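Plotine Countertop Scale
Setup Guide, Section 3: Placement and First Weighing

Read this section before connecting the power supply. Steps 3.1 through 3.3 apply to all Plotine units. Owners of the Bassey remote display should complete this section first and then go to Section 5.

3.1 Choosing a location

1. Select a level, rigid surface. Stone and solid countertops are preferred. Folding tables flex under load and will cause drift.
2. Keep the scale away from fans, open windows and heating vents.
3. Do not place the scale on the same surface as a running mixer, grinder or dishwasher.

Caution: Do not lift the scale by its weighing plate. Hold the base with both hands.

3.2 Leveling

1. Turn all feet fully clockwise.
2. Set the scale down and check the bubble level at the rear.
3. Turn the foot at the low corner counterclockwise until the bubble sits inside the ring.
4. Press lightly on each corner. If the base rocks, repeat step 3. 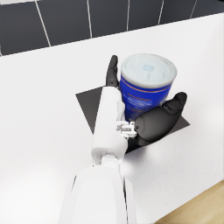
Containers should be placed on the center of the weighing plate. A load set near an edge can read low or high, and the error grows with the weight of the container. Cans are easiest to center when held upright from opposite sides, as with the blue one on the dark gray mat. Release the container completely before taking a reading. A hand or tool that is still touching the side will transfer force to the plate, and the display will not settle.

Note: A mat may be used on the weighing plate if it lies flat and does not overhang. Zero the scale with the mat in place.

3.3 First weighing

1. Connect the power supply and press ON. Wait for the display to show zero.
2. Allow the scale to warm up for 5 minutes.
3. Place the empty container on the plate and press TARE.
4. Remove the container, fill it, and return it to the plate.
5. Wait for the steady mark (a small circle at the left of the display) before recording the weight.
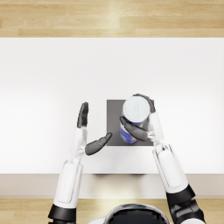

If the steady mark does not appear within 76 seconds, remove the load and press ZERO. Repeat steps 3 through 5. If the second attempt also fails, check for drafts and confirm that the power cord is not pulling on the base.

Caution: Leaving a load on the plate overnight can shift the zero point. Clear the plate before switching off.

Note: The TARE value is lost when the power is switched off. To store up to three container weights, see "Presets" in the Prevlow software guide.

Text for this section: Tincuța Oprea, Lirkusstead. Revision 2, Oct 5, 2026.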